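**린넨 서비스 업체 Wernthorpe, 수건 접기 공정 자동화 착수… 객실 담당 인력 일부 시연 업무로 전환**

숙박시설 린넨 관리 업체 Wernthorpe가 수건 접기와 분류 공정에 양팔 로봇 Girka를 도입하기 위한 준비 작업에 들어갔다. 회사는 8월부터 객실 관리 인력 일부를 동작 시연 업무에 배치했으며, 본 설비는 시연 자료의 검수가 끝난 뒤 세탁동에 설치할 계획이라고 밝혔다.

Wernthorpe는 장기투숙형 숙소와 가족 단위 임대 객실 775실의 침구와 수건을 관리한다. 세탁과 건조는 이미 Mogensen 라인에서 자동으로 처리되지만, 건조기에서 나온 수건을 펴고 접어 객실별로 나누는 작업은 전량 수작업이다. 하루 처리량은 수건 기준 3000장이다. 기존 접기 설비는 규격이 일정한 평직 수건에 맞춰져 있어, 두께와 크기가 제각각인 기모 원단이나 아동용 수건에서는 걸림이 잦았다.

이번 사업의 특징은 동작 자료를 작업자가 직접 만든다는 점이다. 시연 담당자는 양손에 손잡이형 그리퍼를 쥐고 수건을 집어 올려 펴고 접는다. 이 과정에서 집게의 위치와 벌림 폭, 영상이 함께 기록되고, 기록은 Pirar 소프트웨어에서 구간별로 나뉜 뒤 학습에 쓰인다. 한 사람이 한 근무조에 수행하는 시연은 400회로 정해져 있다. 작업대에서만 시연할 경우 배경이 단조로워지는 문제가 있어, 무늬가 있는 침구 위에서도 같은 동작을 반복하도록 절차를 구성했다.

시연조는 10명이다. 전원이 객실 정리 또는 세탁동 근무 경력자이며, 신규 채용은 없었다. 시연 시간은 일반 근무시간으로 산정하고 손목 부담을 고려한 별도 휴식을 둔다. 초기에는 그리퍼로 천을 잡는 감각이 손과 달라 집는 지점을 다시 정해야 했다. 손으로는 모서리를 더듬어 찾지만, 집게로는 접힌 부분을 먼저 들어 올린 뒤 모서리가 드러나기를 기다리는 편이 실패가 적었다고 회사는 설명했다.
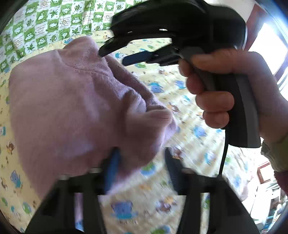
작업 현장 운영을 맡은 Kulap Chareonsuk 팀장은 “숙련자일수록 동작이 빨라 초기 기록은 상당수를 쓸 수 없었다”며 “속도를 낮추고 집는 순서를 통일한 뒤에야 검수 통과율이 올라갔다”고 말했다. 그는 객실마다 다른 수건 배치 기준도 이번에 처음으로 문서화했다고 덧붙였다.

설비 가동 이후의 인력 운용은 아직 확정되지 않았다. 회사 측 안에 따르면 접기 담당자는 로봇이 처리하지 못한 수건의 재작업, 오염과 손상 검사, 객실별 출고 확인을 맡는다. 직원 대표 측은 검사 업무의 직무 등급과 야간조 수당 유지 여부를 서면으로 명시할 것을 요구하고 있다. 서서 같은 동작을 반복하는 시간이 줄어드는 데에는 양측의 이견이 없으나, 재작업 물량이 특정 시간대에 몰릴 경우의 인원 기준은 협의 중이다.

양측은 목요일 세탁동 회의실에서 배치안을 다시 논의한다. Girka의 첫 시험 가동은 주간조에 한해 진행되며, 그동안 수작업 접기 라인은 그대로 유지된다.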